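敞口金属料箱

敞口金属料箱，又称开口金属周转箱，是一类以薄金属板制成、顶部不设盖板的容器，用于零散物品的暂存、分拣、转运和盘点。箱体一般由底板和四面侧壁构成，侧壁或垂直，或自底部向箱口逐渐外张。此类容器广泛见于仓储、邮政、纺织品回收、机械加工和食品加工等行业，其形制因用途而异，尚无统一的定义。

名称

中文文献中与此类容器有关的名称较多。“料箱”多用于机械加工和仓储行业，“周转箱”强调其在工序之间往复使用的特点，“料斗”则通常指底部设有出料口或整体可倾倒的容器，严格而言不属于本条目所述范围。部分行业手册将侧壁明显外张的浅型容器称为“敞口料盘”，深度超过宽度一半者方称为“箱”。这一划分在实际使用中并不严格，同一件容器在采购单据和库房标签上往往有不同的名称。

在旧货与纺织品回收行业，工作人员习惯将用于单件分拣的金属料箱称为“拣箱”，以区别于用于整批堆放的“大箱”。拉莱特赛德（Laletside）地区的回收站所编操作规程中，“拣箱”一词专指置于分拣台上、不随物料移动的固定容器。

形制

箱壁

箱壁通常以冷轧钢板、镀锌钢板、不锈钢板或铝板折弯而成。薄板箱壁重量较轻，便于搬动，但在长期受力后容易变形，故多在箱口处卷边或加设边条。外张式箱壁的主要作用有三：一是扩大箱口面积，使物品易于投入和取出；二是使空箱得以相互套叠，节省存放空间；三是减少物品卡在箱壁与箱底夹角处的情况。外张角度过大时，箱体容积会相应减少，堆放在边缘的物品也容易滑落，因此固定式料箱的外张角度一般较可套叠的周转箱为小。

直壁料箱的容积利用率较高，适于存放规则形状的物品，但取出紧贴箱壁的薄物较为困难。部分制造者采用折中做法，将箱壁下部做成近于垂直，上部另行折出斜面。

箱底

箱底以平底为主。用于盛放湿料或需要冲洗的料箱，可在底板上冲孔，或使底板略向一侧倾斜。平底料箱的底板若未经涂装，在使用中会形成各种擦痕，尤以物品经常被拖动或翻转的部位为甚。擦痕一般不影响使用，但在底板较薄或镀层已被磨穿的情况下，可能成为锈蚀的起点。

未涂装的金属底面具有一定反光性，其程度取决于表面加工方式。拉丝面的反光呈条带状，抛光面则接近镜面。在需要目视检验的场合，过强的反光会妨碍对浅色或透明物品的辨认，通常以调整灯具位置、加设漫射罩或改用喷砂表面的办法加以改善。

隔板与衬板

隔板用于将箱内空间分为若干部分，可为固定式或插入式。衬板则贴近箱壁安装，其作用在于承受磨损、遮挡箱壁上的接缝，或缩小箱内的有效空间。衬板与箱壁之间如留有间隙，碎屑和小件物品容易落入其中，应在日常清洁时一并处理。衬板磨损后可以单独更换，箱体本身得以延长使用期限。

衬板表面可以保持金属本色，也可以施以浅色涂层。浅色涂层有助于提高箱内亮度，但经反复刮擦后会出现剥落，露出下层金属，形成不规则的斑块。在食品和医疗用品行业，涂层剥落的衬板一般不得继续使用；在旧货分拣和一般仓储中，则以不产生锋利边缘为限。

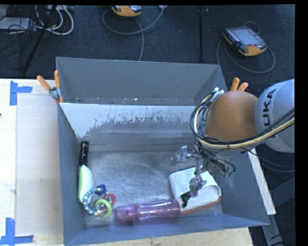 尺寸与标识

固定式料箱的尺寸主要取决于操作者或取放设备的工作范围。人工分拣所用的料箱，深度以操作者不必弯腰即可触及箱底为宜，常见深度为300毫米。罗德斯卡（Rodska）一家金属制品厂生产的两种规格在当地使用较多，其箱口长度同为532毫米，宽度同为334毫米，区别仅在于是否预留安装衬板的孔位。该厂产品目录将无孔者列为基本型，将有孔者列为可衬型，两者的边条可以互换。

料箱的标识一般设于外壁，内容包括编号、自重、最大载重和所属区域。标识不宜设于箱内，以免因磨损而无法辨认，或在清点时与物品上的标签混淆。以颜色区分用途时，应避免整体涂装与箱内物品颜色相近。灰色和蓝灰色是工业料箱较常采用的颜色，与多数白色、米色及深色织物均有较明显的对比，且不易显出轻微污迹。

用途

单件分拣

在单件分拣作业中，料箱内通常只保留少量物品，每次取出一件，经辨认后送往相应的去处。这种做法较整批倾倒为慢，但能够减少物品之间的缠绕和遮盖，适于鞋类、布袋、小型包件等外形柔软且尺寸不一的物品。

软质物品的分拣较硬质物品复杂。布袋、软包和部分布面鞋受到抓握时会发生变形，其开口方向和重心位置也会随之改变。规程通常要求将此类物品平放于箱底，不与其他物品叠放，并尽量远离箱角。浅色软质物品在灰色金属底面上轮廓较为清楚，而与底面颜色相近的灰色物品则往往需要辅助照明。

成对物品在投入料箱前应先行配对。未能配对的单只鞋类一般另箱存放，保留一定期限后再作处理。拉莱特赛德地区的规程规定，单只鞋类须在外壁标有横线的料箱中保留3个月，期满仍未配对的，转入纤维与橡胶回收。

暂存与转运

料箱用于暂存时，可置于货架、台面或推车之上。置于推车上的料箱应以挡条或卡扣固定。薄壁料箱不宜多层满载堆叠，外张式料箱在装有物品时尤其不能直接叠放，否则上层箱底会压在下层物品上。需要叠放时，可在箱口加设横档，或改用带有翻转提手的型号。

转运距离较长或途中需要经过室外的，应加覆盖物。敞口料箱本身不具备防尘和防潮功能，加盖布罩只能提供有限的保护。

教学与检验

职业学校和企业培训部门也使用敞口金属料箱作为教具，用于练习物品的辨认、抓取、摆放和清点。教学用料箱与生产用料箱在结构上并无区别，但通常固定于台面，并保留较多的空余底面，使每件物品的位置和朝向易于观察。佩舍克（Pešek）职业培训中心的仓储课程以此类料箱作为基础练习用具，学员须先学习在空箱内摆放单件软质物品，然后进行多件物品的分拣。

材料比较

钢板料箱强度较高，价格较低，是使用最为普遍的一类。普通钢板须经涂装或镀锌方可在潮湿环境中使用。镀锌层在轻微划伤后仍有一定的防护能力，但不耐酸碱清洁剂的长期作用。

不锈钢料箱耐腐蚀，便于清洗，主要用于食品、制药和实验室等场合。其缺点是价格较高，且表面在使用中同样会产生划痕。划痕较深时容易积存污物，应定期检查。

铝制料箱重量最轻，适于人工频繁搬运，但硬度较低，受撞击后容易凹陷。箱口变形后，套叠和固定均会受到影响。

与塑料料箱相比，金属料箱耐热、耐磨，不易老化，可以在报废后回收利用；但其自重较大，碰撞时噪声明显，边缘处理不当时有割伤的危险。部分仓库在台面与金属箱底之间加垫橡胶片，以降低噪声并防止滑动。

维护

清洁

日常清洁以清除碎屑、纤维和灰尘为主，可使用软刷和吸尘设备。箱壁根部、衬板后方和卷边内侧是碎屑容易积聚的部位，应当列入清洁记录。油污可用中性清洁剂擦拭，擦拭后应以干布除去残液。不宜使用钢丝球清理有涂层的表面。

清洁前应先将箱内物品全部取出，并移至另一容器。规程一般不允许将物品推至箱体一侧后仅清洁其余部分，因为碎屑可能随之混入物品之中，在纺织品回收作业中还会影响后续的纤维分级。

检查与修整

检查的重点包括箱口边缘是否卷曲或起刺，箱壁是否内凹，焊缝或铆接处是否松动，衬板是否移位。轻微毛刺可用细锉修平，锉削后的金属粉末须彻底清除。箱壁变形可以木槌和垫块校正，已出现裂纹的部位不应以敲击方式修复。

涂层剥落面积较大时，应整体除去旧涂层后重新涂装。局部补涂虽较为简便，但新旧涂层交界处往往最先再次剥落。措恩登（Zonden）仓储设备维修所的技术说明建议，衬板涂层以更换整块衬板的方式处理，箱壁涂层则可以在停用期间集中修整。该所通常于1月安排集中修整，其余月份仅受理影响使用安全的损坏。

报废

料箱出现箱底穿孔、箱壁开裂或边缘无法修平的情况时，应予报废。报废前须除去标识和编号，拆下仍可使用的衬板、边条和提手。金属箱体按材质分类回收，带有涂层者应单独登记。编号注销后，原则上不得转用于其他料箱，以免造成库存记录混乱。

安全

搬运金属料箱时应佩戴手套，并避免以手指伸入卷边下方提起重物。两人搬运大型料箱时，应握持提手或箱底，不应仅握持外张的箱口。料箱置于高处时，箱口外缘不得超出货架边线。

固定式料箱应与台面可靠连接，周围保留足够的操作空间。与机械化取放设备配合使用的料箱，在清洁、检查或更换衬板之前，应先使设备停止运行并切断动力。更换后的衬板须确认已经紧固，其上缘不得高出箱口。

参见

周转箱；料斗；分拣台；旧纺织品回收；仓储标识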